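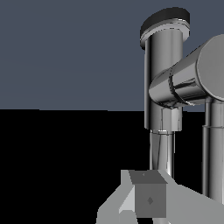
소규모 작업장에서 로봇팔 도입 예산을 짜고 있습니다. 업체 두 곳에서 제안을 받았는데 둘 다 믿어도 되는지 모르겠어서 글 올립니다. Stamberg 쪽 제안서에는 가동 실적 대신 시뮬레이션 화면이 잔뜩 들어 있습니다. 은색 팔은 반사광까지 번쩍번쩍하게 그려 놨는데 정작 물건을 잡는 그리퍼는 무늬도 광택도 없는 회색 판때기이고, 그 사이에 회색 정육면체 하나가 들어가 있습니다. 바닥은 그냥 새까맣고요. 우리 물건은 정육면체가 아닙니다. 가장자리가 말린 비닐 파우치하고 뚜껑 있는 플라스틱 통이 섞여서 들어옵니다. 이런 화면을 근거로 "귀사 공정에 적용 가능"이라고 써 온 걸 어디까지 믿어야 합니까?

상황을 적어 보면 이렇습니다.

- 하는 일: 상자에 담긴 제품을 집어서 라벨 부착기 투입구에 올려놓기
- 하루 물량: 2403개 (작년 성수기 최대치입니다. 평소에는 이보다 적습니다)
- 예산: 아직 확정 아님. 사장님은 "팔 값만 있으면 되는 거 아니냐"고 하심
- 설치 공간: 라벨 부착기 옆 벽 쪽. 기둥이 하나 있어서 팔이 뒤로 크게 돌지는 못함
- 목표 시기: 5월 전에 가동

다른 한 곳은 Hivov라는 데인데 팔은 더 싸고 그리퍼는 별도 견적이라고만 되어 있습니다. 별도 견적이 얼마냐고 물었더니 제품을 봐야 안다고 하네요. 그럼 견적서에 왜 총액이 적혀 있는지 모르겠습니다.

궁금한 것은

1. 시뮬레이션 자료만 보고 계약해도 되는 경우가 있는지
2. 팔 가격 말고 예산에 뭘 더 넣어야 하는지
3. 사이클 타임을 시뮬레이션 숫자 그대로 계획에 써도 되는지

로봇 써 보신 분 의견 부탁드립니다. 영업하시는 분 쪽지는 사양합니다.

작성 2019년 1월 21일

---

### 답변 1

저희도 로봇 쓰는데 괜찮습니다. 처음에만 좀 비싸고 나중에는 사람 안 써도 되니까 이득이에요. 시뮬레이션은 요즘 다 정확합니다. 그냥 큰 회사 걸로 하세요. AS가 제일 중요합니다.

> **댓글 (질문자):** 어떤 제품을 집으시나요? 그리퍼는 따로 사셨나요?

> **댓글 (답변자):** 저는 사무실이라 자세한 건 모르고 현장에서 잘 돌아간다고 들었습니다

---

### 답변 2 (채택됨)

작성자: Ekua Essien

포장 라인에 팔을 두 번 넣어 봤고 그중 한 번은 실패했습니다. 실패한 쪽 위주로 적겠습니다.

**시뮬레이션 자료에 대해서**

시뮬레이션으로 알 수 있는 것도 있습니다. 팔이 목표 지점까지 닿는지, 관절이 어디서 꺾이는지, 기둥에 부딪히는지 같은 것들입니다. 그런데 올리신 화면에는 팔하고 정육면체밖에 없어서 그것조차 확인이 안 됩니다. 기둥도 없고 라벨 부착기도 없고 제품 상자도 없습니다. 닿는지 보려면 질문자님 작업장 치수를 넣고 다시 돌려 달라고 해야 합니다. 이건 계약 전에 요구해도 되는 일이고, 돈을 따로 받겠다고 하면 저라면 거기서 한 번 의심합니다.

시뮬레이션으로 알기 어려운 건 잡는 쪽입니다. 각이 딱 잡힌 딱딱한 물체는 두 손가락으로 집기 쉬운 편이고요, 비닐 파우치는 완전히 다른 문제입니다. 내용물이 한쪽으로 쏠리고, 겹쳐 있으면 두 장이 같이 올라오고, 손가락으로 집으면 주름이 생겨서 라벨이 삐뚤게 붙습니다. 제가 실패한 게 바로 이겁니다. 팔은 멀쩡한데 손이 안 맞아서 결국 흡착식으로 바꿨고, 진공 쪽 배관하고 브래킷을 새로 하느라 가동이 한참 밀렸습니다.

그래서 1번 질문에는 "지금 자료로는 계약하지 마세요"라고 답하겠습니다. 실물 제품을 보내서 시험해 달라고 하세요. 파우치 300개, 통 300개면 충분히 지저분한 결과가 나옵니다. 예쁜 것만 골라 보내지 마시고 구겨진 것도 섞어서요. 편집 안 한 영상으로 받으시고, 떨어뜨린 횟수와 두 장 집은 횟수를 같이 적어 달라고 하십시오. Stamberg든 Hivov든 이걸 못 하겠다는 곳은 빼시면 됩니다.

**예산 항목**

사장님께 보여 드릴 표가 필요하실 것 같아서 제가 쓰던 걸 줄여서 옮깁니다. 금액은 지역과 업체마다 너무 달라서 비워 둡니다.

| 항목 | 자주 빠지는 내용 |
|---|---|
| 로봇팔과 제어기 | 케이블 길이 추가분, 티칭 장치가 옵션인 경우 |
| 그리퍼 | 제품이 두 종류면 손도 두 개 필요할 수 있음 |
| 받침대, 고정 | 바닥 앵커 공사 |
| 안전 | 펜스나 센서, 위험성 평가 비용 |
| 비전 | 상자 안에 섞여 들어오면 거의 필수 |
| 라벨 부착기 연동 | 기존 장비 쪽 업체 출장비 |
| 시운전 | 며칠까지 포함인지, 초과하면 얼마인지 |
| 소모품 | 흡착 패드, 손가락 끝 고무 |
| 교육 | 담당자가 그만두면 다시 받아야 함 |

제 경우에는 팔이 총액의 절반이 안 됐습니다. 사장님께는 이 얘기부터 하시는 게 좋겠습니다. 나중에 하면 훨씬 힘듭니다.

Hivov 견적서의 총액은 그리퍼가 빠진 총액일 테니 비교 대상이 아닙니다. 두 업체에 이 표를 그대로 보내고 칸마다 숫자나 "해당 없음"을 쓰게 하세요. "별도 협의"는 답으로 받지 마시고요.

**사이클 타임**

시뮬레이션 숫자는 한 번에 제대로 집었을 때 시간입니다. 다시 집는 시간, 상자 바꾸는 시간, 라벨 롤 가는 시간이 안 들어 있습니다. 최대 물량을 하루 가동 시간으로 나눠 보고 그 값에 여유가 없으면 하지 마세요. 성수기 때만 사람이 붙는 방식으로 가고, 로봇은 평소 물량에 맞추는 것도 방법입니다. 업체는 이걸 먼저 제안하지 않을 겁니다.

5월 전 가동은 솔직히 빠듯해 보입니다. 그리퍼 시험 결과를 보고 나서 일정을 다시 잡으세요.

> **댓글 (질문자):** 자세한 답변 감사합니다. 표는 오늘 두 업체에 보냈습니다. 파우치는 흡착이 낫다고 하셨는데, 통하고 파우치를 흡착 하나로 다 할 수 있을까요?

> **댓글 (Ekua Essien):** 뚜껑이 평평하면 가능성은 있습니다. 뚜껑에 홈이나 글자가 튀어나와 있으면 공기가 샙니다. 그것도 시험 항목에 넣으세요.

---

### 답변 3

작성자: Dirceu Fagundes

위 답변에 대체로 동의하는데 한 가지는 생각이 다릅니다. 굳이 새 팔을 사야 하나요?

라벨 붙이는 게 목적이면 투입 방식을 먼저 보세요. 통은 Prado 같은 단순 정렬 공급기로도 해결되는 경우가 있고 팔보다 훨씬 쌉니다. 파우치만 사람이 올리고 통은 공급기로 넘기면 팔이 아예 필요 없을 수도 있습니다. 저는 로봇 업체에 상담하러 갔다가 로봇이 필요 없다는 말을 들어 본 적이 한 번도 없습니다. 당연하겠지만요.

그래도 팔로 가신다면 중고나 임대도 견적을 받아 보세요. 저희는 Prullia에서 임대로 시작했고 계약서에서 두 군데를 고쳤습니다.

- 검수 기준: "정상 작동" 대신 우리 제품으로 연속 몇 개, 실패 몇 개 이하라고 숫자로
- 잔금: 검수 끝난 뒤 지급. 설치일 기준으로 되어 있으면 반드시 바꾸기

중고는 제어기 연식을 꼭 보세요. 팔은 닦으면 새것 같아 보이는데 제어기 부품이 단종이면 고칠 방법이 없습니다.

> **댓글 (질문자):** 공급기는 생각을 못 했습니다. 통하고 파우치 비율부터 다시 뽑아 보겠습니다.

> **댓글 (Ekua Essien):** 통 비율이 높으면 저도 공급기 쪽에 한 표입니다. 다만 공급기도 통 규격이 여러 가지면 교체 부품 값이 붙으니 같이 물어보세요.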